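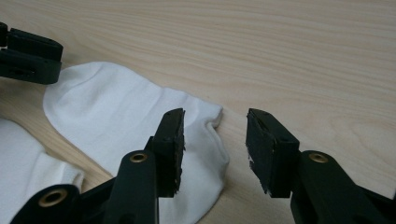
Drodalley Public Library | Evening Writers' Club

The Sock Table
by Zyanya Cervantes

My uncle Uriel left me his apartment, his kettle and one white sock. Okay, he left me plenty of white socks, but only one that mattered, and he never told me which!

"It's in the sock," he said on the phone from Pustberg, the last time we talked, and then he started in on the price of bus tickets and I forgot to ask what "it" was. So that's how I ended up at his table in November, ten at night, with the whole drawer dumped in a laundry bag by my feet.

I love that table. Pale wood, wavy grain, like somebody combed it. I put a sock down flat, toe pointing away from me, and smoothed it with my palm the way he used to (he folded everything, even dish rags). The cuff kept curling back up. I smoothed it again. It curled again. Uriel Olvera's socks were as stubborn as he was.

I felt along the toe. Nothing. I felt along the heel. Lint. I was getting pretty good at it by then, flatten, pinch, next, and I'd eaten most of a bag of Ibarra's almond cookies, so there were crumbs in places I'm not proud of.

Then something crackled.

It was a bus ticket, folded up tiny. Pustberg to Mernuvon, one way, seat 10, never punched. On the back he'd written 1244 in pencil, and under that, "Ask for Lucha, she still has the dog."

What dog? He was allergic to dogs! He sneezed through my entire graduation because of a poodle three rows up.

I turned the sock right side out and laid it back on the wood. Then I went and looked up the bus to Mernuvon. First one out was at 8:45, and I still had to find my own socks.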